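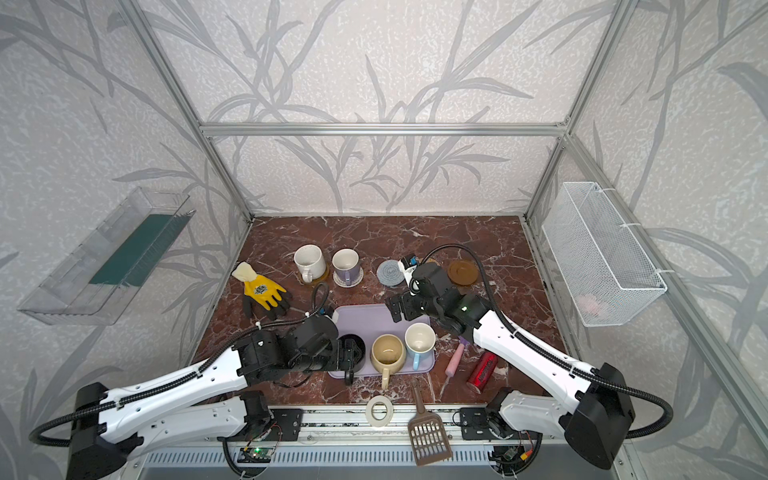
Cinco canecas e quatro bases para copos, nenhuma igual à outra.

Passei anos a defender os conjuntos. Seis canecas iguais, seis bases iguais, uma caixa onde tudo encaixava. Mudei de opinião e quero explicar porquê.

O conjunto vende uma ideia de ordem que dura até à primeira peça partida. Comprei um de seis canecas da Daly em setembro, quando me mudei. Quatro meses depois tinha cinco, e a linha já não se fabricava. Passei a olhar para a prateleira e a ver a falta da sexta. Com canecas avulsas isto não acontece. Parte-se uma, varre-se o chão e compra-se outra, de outra cor, na loja que estiver mais perto.

Há também a questão de saber qual é a de cada um. Numa casa com visitas, ou num escritório, seis canecas brancas iguais acabam todas no lava-loiça a meio da manhã, porque ninguém se lembra de onde pousou a sua. Uma preta, uma branca e uma meio lilás resolvem o assunto sem etiquetas nem discussões. No escritório onde trabalho tentou-se colar autocolantes no fundo. Saíram na terceira lavagem.

Com as bases sou ainda menos exigente quanto ao aspeto e mais exigente quanto ao uso. A de madeira é a que ponho debaixo de uma caneca quente, e é a que recomendo a quem só quer ter uma. As de malha absorvem o que escorre, lavam-se com os panos da cozinha e não fazem barulho ao pousar, mas uma caneca de fundo estreito fica um pouco instável em cima delas. As de rebordo levantado seguram os pingos e pedem que se limpe o fundo de vez em quando, coisa que quase toda a gente esquece. Cada uma tem o seu defeito. Prefiro ter defeitos diferentes à mão a ter seis vezes o mesmo.

O argumento contrário merece resposta. Ida Ehlers, que escreve sobre casa na revista Skarnis, sustenta que a mistura cansa a vista e que uma mesa precisa de repetição para parecer arrumada. Em parte tem razão. Uma mesa com muitas cores fortes fica confusa. Mas o problema está na quantidade de coisas em cima da mesa, e um conjunto completo ocupa tanto espaço como peças soltas. Num tampo de mármore castanho-avermelhado com veios brancos, o próprio desenho da pedra já é irregular. Ninguém repara que as bases não combinam.

E o mármore precisa delas. Café, sumo de limão e vinho deixam marca na pedra se lá ficarem, e tirar essa marca custa mais do que todas as bases que se possam comprar. Pediram-me 787 euros para repolir uma mesa de sala. Recusei, e a mancha continua lá, do tamanho exato do fundo de uma chávena.

Quanto aos tabuleiros, tenho uma única regra: servem para transportar. Um tabuleiro lilás com uma caneca em cima fica bem na mesa durante o lanche. Se fica lá até à noite, começa a juntar chaves, recibos e o comando da televisão, e no dia seguinte já ninguém o consegue levantar.

Não proponho que se deite fora um conjunto que está inteiro. Use-se até partir. Quando partir, não vale a pena procurar a peça igual em lojas de segunda mão. Eu procurei a minha durante semanas, encontrei uma parecida e o tom não era o mesmo. Está agora na prateleira com as outras e é a que uso mais.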